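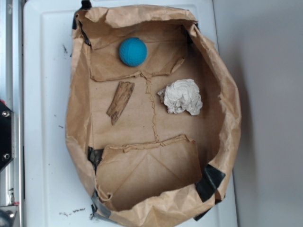 冬を越した一台、春の走り出し前にやること

12月に洗車して、カバーをかけて、それっきり。という人、多いと思う。うちもそう。キャンピングカーの春支度、毎年なんとなく後回しになって、出発前の晩にあわてて水タンクを嗅ぐことになる。今年は早めに。

まず水まわり。冬前に抜いたつもりでも、ポンプの先とシャワーホースの中には残っている。蛇口を全部開けて、清水を満タンにして、流す。もう一度満タン、また流す。2回で匂いが消えなければ洗浄剤。Casiaのタンク用は粉末で、溶け残りがちょっと気になるけど、すすぎは早い。ボイラーはバイパスしてから。これ忘れると面倒。すすぎ終わるまで3時間コースになる。

ポンプの音も聞いておく。蛇口を閉めたのに時々ブッと回るなら、どこかで圧が抜けている。たいてい継ぎ手のパッキン。冬に縮む。締め直しで止まることもあるが、替えた方が早い。

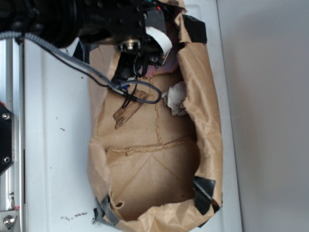
次、バッテリー。サブの方。外部電源につなぎっぱなしで冬を越した車は、見た目の電圧だけ立派で中身がない、というのがよくある。充電をやめて一晩置いて、照明とファンだけ回して、朝の数字を見る。夜のうちにがくんと落ちていたら寿命。旅先の駐車場で知るよりずっとまし。端子の白い粉も拭いておくこと。

ソーラーパネルは水拭きでいい。ブラシでごしごしやらない。うちの屋根の300Wは、黄砂を拭いただけで昼の発電が目に見えて違った。配線の通る穴のまわり、コーキングのひび割れもついでに見る。脚立は必ず二人で。

タイヤ。溝じゃなくて製造年週。キャンピングカーは距離が伸びないから溝は残る、でもゴムは年を取る。側面に細かいひびがあったら、もう高速に乗らない方がいい。空気圧は冷えているときに。荷物と水を積むと思っている以上に重い、清水だけで100リットル近い車もある。乾いた状態で合わせて安心しない。重量は一度ちゃんと台貫で量っておくといい。

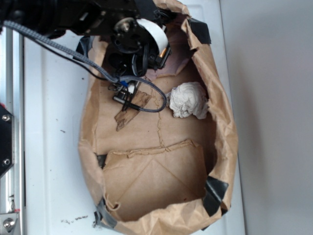 ガスは自分でいじらない。ホースの年数を確認して、怪しければ店へ。警報器は電池と期限、両方。期限の方を見ていない人がほんとに多い。コンロは点くかどうか、炎が黄色くないか、それだけ見る。換気扇を回しながら。

室内。窓を全部開けて、マットレスを立てる。裏が湿っていないか手のひらで触る。バンクベッドの奥の角、ここが一番やられる。Trotbergの除湿シートを敷いて冬を越したら今年は無事だった。干せばまた使えるので二枚を回している。冷蔵庫は扉を少し開けて保管していたはずだけど、パッキンの溝にカビ。綿棒で取る。網戸のレールには去年の虫。掃除機で。

サイドオーニングは一度全部出す。晴れた日に、乾くまで。巻いたまま冬を越した布は開けた瞬間に匂いでわかる。アームの関節に砂が噛んでいたら水で流しから巻く。油はさしすぎない、ほこりを呼ぶ。

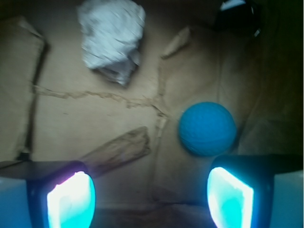 で、最初の一泊をどこにするか。いきなり遠くへは行かない。家から1時間くらいの場所で一晩、できれば電源なしで。足りないもの、壊れているもの、そこで全部出る。栓抜きがない、発電が足りない、トイレのカセットが引っかかる。全部メモ。帰ってから直して、それから本番。

うちの今年の試走はOualiの湖畔サイト。区画が4つしかない小さなところで、平日は静か。水場は坂の下で、ポリタンクを持って上がるのは正直しんどい。朝はまだ冷える。FFヒーターの試運転にはちょうどよかったけど、最初の着火で一度エラーが出て、二度目でかかった。冬のあいだ一度も回してなかったせいだと思う。月に一回は回せと取説にある。読んでない。

本番は連休明け、Bultelまで片道ほぼ600キロ。途中で一泊入れて、二日かけて行く。高速の夜はトラックが多くて眠れないので、手前で下りて早めに停める予定。オイル交換と車検証の確認は、まだ。今週中にはやります。

次号は車載トイレの話。

お問い合わせ｜編集部｜無断転載を禁じます｜ページの先頭へ戻る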